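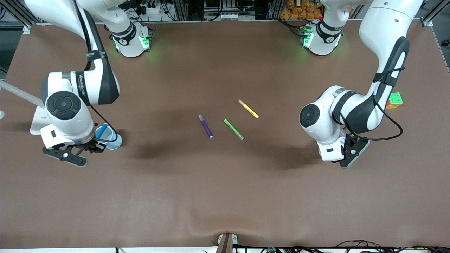
Karabo Engelbrecht wrote in after last month's page to ask whether an open day at a robot workshop is worth the drive for somebody who mainly wants a tidier desk and a kitchen drawer that closes. My reply was yes, if you go with a notebook and stand near the front. I had just been to the one at Visser in Grulletbridge, and most of the tips on this page come from what I wrote down there.

The demonstration was called Inside. You go through the workshop door, pick a table, and watch two arms tidy up small things while one of the staff answers questions. Entry was free and parking cost 10 dollars. I stayed through two runs and most of a third.

The job at our table was markers and a cup. Anybody who keeps a pen cup at home has done it without thinking. Watching it done slowly, by a machine with two flat fingers, makes you notice which parts of the job are hard and which are only hard because of how we leave things lying around.

Setting up a surface

Ayman Hamdy ran our table and spent longer on the surface than on the arms. A matte covering is easier to work on under a bright lamp than a shiny one, for cameras and for tired eyes. If your craft table or sewing table has a gloss top, try a plain matte cloth in one mid color. Brown, gray and dull green all work. Patterns hide pins, screws and beads.

A loose cloth will creep toward you as you lean on it and bunch up along the near edge. At home, fix it like this:

Cut the cloth 12 inches longer than the table, front to back.
Fold six inches under at each end.
Clamp the back first, smooth toward you with the flat of your hand, then clamp the front.
Smooth it again after an hour of use and re-clamp.

Double-sided tape also works but leaves a residue on painted tops. Rub it off with a little cooking oil on a paper towel, then wash with dish soap.

Small wrinkles don't matter for writing or sorting. They do matter for anything round. A bead will find the fold every time.

Laying out pens and markers

Leave a finger's width between things you are going to pick up one at a time. Markers that touch each other get picked up in pairs, or one rolls off when you take the other. I tried this at home with my grandson's markers and he cleared the table faster, with none on the floor.

Point them all roughly the same way. Your hand then makes the same movement each time. The same goes for table knives out of the dishwasher: lay them parallel on a towel, handles toward you, and drying takes half the fuss.

Store felt-tip markers flat if you can. Dual-tip markers should always lie flat, or one end dries out. Ballpoints can stand in a cup for years. Gel pens do best tip down with the cap on.

The cup

A see-through cup beats a pretty mug for pens. You can tell from across the room whether it is full, and you can see the paper clips and dead batteries at the bottom before they build up.

A light plastic cup tips over if a long pen leans out one side. Put weight in the bottom. Clean pebbles, a few large washers or a half inch of dry rice will do it. Use the washers if you have mice.

Set the cup next to the hand that does the putting away. One of the visitors asked Ayman why it didn't go in the center, where both arms could get to it, and he said the center was for the work. I came home and moved my own pen cup from behind the keyboard to the right side of the desk. The same rule has helped in the kitchen — the compost bowl now sits beside the cutting board on my knife side, and the middle of the counter stays clear.

Empty the cup twice a year. I do mine in August before school starts and again after the holidays. Scribble with every pen on scrap paper and throw out the ones that skip.

Cables

An arm with a cable on it needs slack at the joint. You see the cable stand out from the wrist in a loop, so the wrist can turn without pulling on it. Extension cords, vacuum hoses and the cord on your iron want the same treatment. Leave a loose loop near the part that moves and fasten the cord farther back, where nothing moves.

For the iron, a strip of hook-and-loop tape on the end of the board holds the cord. Leave enough free cord to reach the far tip of the board, plus the length of your forearm.

Don't wrap a cord tightly around a tool while it is still warm. Coil it in loops as wide as a dinner plate and tie once.

Keep power strips off the table and behind it, on a shelf or screwed to the back leg. Never lay cloth over one. Label both ends of each cord with masking tape and a pen, and do it the day you plug it in.

Working with two hands

The table was laid out with a left side and a right side. Most of us don't use our weaker hand for much besides holding things still. Try sorting a button tin with both hands, each one taking only what is on its own side, with two bowls. It feels slow for the first few minutes. I got through 200 buttons in one sitting, and my shoulder didn't ache afterward.

Taking children

Ask about age limits when you book. Stay behind the tape on the floor and keep sleeves and scarves back from the tables. The staff were patient with questions, but the rooms are noisy and the runs are slow, so bring something quiet to do between them. Our group had a snack outside on the step, which was cold.

The gift table sold pencil tins and a pocket booklet by Emon on storing small tools. I bought the booklet. The page on sharpening scissors is good, and the one on drawer dividers assumes you own a table saw.

If you call for a place at the next one, ask for extension 3664 and say which table you want. The marker table fills first.

Karabo has since been, and sent a note on pen cups: a square of rubber shelf liner under the cup stops it from sliding. I have put one under mine. Trace the base, cut just inside the line, and wash the liner in warm water when it stops gripping.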